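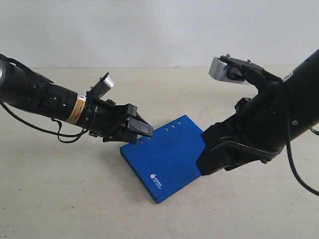

4.2 Comparing the two finger sets

The gripper comparison was meant to be the short part of this study. We had two sets of fingers for the same pair of arms, the stock Votar fingers and the longer, tapered Osta fingers, and we expected to swap one for the other, run the same tasks, and report a winner by June. Mansa Dankwa ran the trials and Kwesi Yakubu did the scoring without being told which set was mounted, although anyone who has spent a day with both can tell them apart by the noise. The blue item served as our flat object throughout. It has thick, squared edges and a row of small slots along one side, and those slots caused more discussion than any other feature of the task. When a fingertip came down close to the row, as the left one does in Figure 3 (top), the planner sometimes treated a slot as an edge and tried to grasp it. The Osta tips are narrow enough to make this look like a reasonable idea for a second or so.

Each finger set was given 700 attempts, split evenly between one-arm lifts and two-arm lifts. An attempt counted as a success if the object left the table and was still held 5 seconds later. We did not score elegance. Esi Laryea proposed a separate measure for it after watching the first afternoon of two-arm lifts, and we declined on the grounds that the numbers would have been hard to publish.

On one-arm lifts the Osta fingers did clearly better. The Votar fingers are wide, and a wide finger needs room under the object that a flat object on a flat table does not offer. Most of their failures were the same failure: the lower finger met the edge, pushed, and sent the object on a short trip toward the wall. The tapered tips got under the edge more often, and once they had closed they seldom let go. 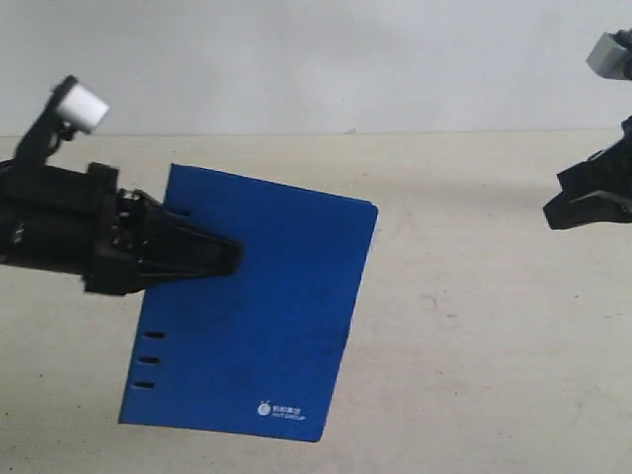 Keeping hold of the object was a different matter from keeping it level. A one-arm grasp near a corner leaves most of the weight on the far side, and the object turns about the fingertips until it finds an angle it likes. The controller (Yook, with default gains) reported these grasps as stable, and in a narrow sense it was right. The trouble came at handover, when the second arm went to the place where the far edge had been planned to be and closed on air. We counted this as a failure of the handover and not of the grasp, a decision that took two meetings and pleased the half of us who had designed the grasp.

Two-arm lifts reversed the ranking. With both arms reaching in over the same object, the extra length of the Osta fingers became a liability, and the collision checker stopped the run before contact in 13 percent of attempts. The Votar fingers were stopped in 5 percent. Roksolana Bondarchuk reran the stopped cases with a smaller safety margin and recovered almost 12 percent of them, at the cost of one bent bracket, now kept on her desk as a paperweight.

We also tried a few attempts with a second object on the table, a clear plastic bottle laid on its side. We include these for completeness. The wrist cameras were good at finding the label and poor at finding the rest of the bottle, so the planner tended to aim for the printed part whether or not that was a sensible place to push. Neither finger set helped. Yaa Gyamfi's suggestion that we choose objects the cameras can see was noted, and will be followed in the next study.
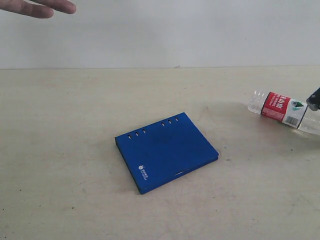 Figure 3. Views from the finger comparison. Top: both arms at the flat object, left fingertips near the row of slots. Middle: one-arm hold, object tilted above the table. Bottom: two-object layout, with a fingertip at the labeled bottle and the flat object beside it.

We draw a modest conclusion from all this. If the arms will mostly work one at a time, the Osta fingers are worth the trouble of mounting them. If they will work together over a small object, the stock fingers are the safer choice, and the time saved can be spent on the planner's interest in slots. The Imunham mounting plate accepts either set, though changing them requires a hex key of a size that our lab owned one of at the start of the study. Results for the different camera placements are given in Section 4.3.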